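How to Pack and Label a Home Pantry for a Move

Posted 07/07/2023 in Moving and Storage

The pantry is usually the last part of the kitchen to be packed and the first part needed on the other side. It also has the widest mix of things in it: glass, paper, liquids, open bags and cans that weigh more than they look. The steps below are for a local move, where the boxes spend less than a day on the truck. A note on longer moves comes later.

What you need

Small boxes, the kind sold for books
Packing paper
Zip-top bags in two sizes
Painter's tape and a dark marker
A shallow tray or two
One cooler with ice packs
A plastic bin with a lid for liquids

Do not use large boxes for food. A large box of cans will pass the weight limit of most movers long before it is full, and the bottom may give out on the stairs. We keep every pantry box under 45 pounds and most come out well below that.

Step 1. Stop shopping ahead

Start using up what you have three or four weeks before the move. Buy bread, milk, fruit and vegetables as usual but leave the bulk goods alone. Plan a few dinners around rice, pasta and canned beans. Frozen food should be down to one shelf by the last week.

Step 2. Empty one shelf at a time

Take everything off a single shelf and put it on the counter or table. Check each date. Throw out what is past use, wipe down the shelf, and sort the rest before starting on the next one. If you pull out the whole pantry at once you will be cooking around it for days.

Sort into four groups: keep, give away, eat this week, and trash. Food banks generally take unopened, in-date items with the label still on. Call first and ask what they accept, as some do not take glass.

Step 3. Use trays for small packages

Single-serve packets, snack bars, tea bags, yeast and spice refills are what make a pantry box messy. They slide down between the cans and turn up in October. Put them on a shallow tray while you sort. When the tray is full, tip the contents into one zip-top bag, write the contents on a strip of tape and move on.

A tray is also handy on the day itself. Load it with whatever the household will eat between breakfast and the first real meal, and leave it out on the counter until the truck is packed. Anything on the tray travels in the car.

Step 4. Deal with open bags

Flour, sugar, rice and cereal that have been opened should be closed with tape and then placed inside a zip-top bag. Press the air out. If a bag is nearly empty, use it up or let it go. For loose goods in jars, put a square of plastic wrap over the mouth of the jar before screwing on the lid.

Brown sugar and anything sticky should be double bagged.

Step 5. Pack glass and liquids apart

Oil, vinegar, soy sauce and syrup go in the lidded plastic bin, standing up, with crumpled paper between them. Tape the caps. Do not put anything dry in this bin, even if there is room on top.

Wrap jars one at a time in packing paper and stand them upright in a small box with two inches of crumpled paper underneath. Fill the gaps. Shake the box gently with the flaps closed. If you hear glass, add paper.

Step 6. Pack the cans

Cans go on the bottom in a single layer, with a sheet of cardboard over them, and light boxed goods such as crackers and pasta on top. Two layers of cans is too many for most people to carry down a flight of stairs.

Step 7. Label on two sides

Write the room, a short contents list and a number on two sides of each box and nothing on the top, which will be hidden once the boxes are stacked. We use this form:

KITCHEN / PANTRY 3
Baking: flour, sugar, cocoa, pans

Keep a matching list on paper or on your phone. Mark one box OPEN FIRST and put coffee, salt, oil for one meal, paper towels, a can opener and a dish cloth in it.

Longer moves

When we moved from Plivham to Korkwood, a distance of almost 600 miles, the boxes were on the truck for three days in summer. Chocolate, candles, nuts and anything in a soft wrapper did badly. For a trip like that, carry those things in the car or buy them again when you arrive. Oil bottles should be given away. Ask the mover for its written rules on food as well, since many will not carry perishables on longer routes.

What it cost

We spent 45 dollars on small boxes, paper and tape for an average pantry. Used boxes bring that down. Liquor stores and bookstores often have sturdy ones, but check for damp patches and insects before bringing them into the kitchen.

Unpacking

Wipe the new shelves and let them dry before anything goes on them. Place the heavy things first, on the lowest shelf, and leave the top shelf empty for a week or so. Most people find they want things in a different place once they have cooked a few meals, and it is easier to shift them while there is still room. Small packets can stay on a tray on a middle shelf until you have settled on a drawer or basket for them.

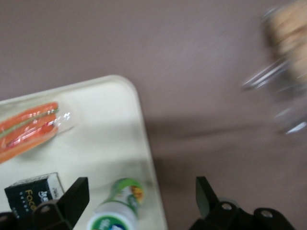
Flatten the empty boxes as you go and keep two or three of the good ones. If a box has held food that leaked, put it out with the trash the same day.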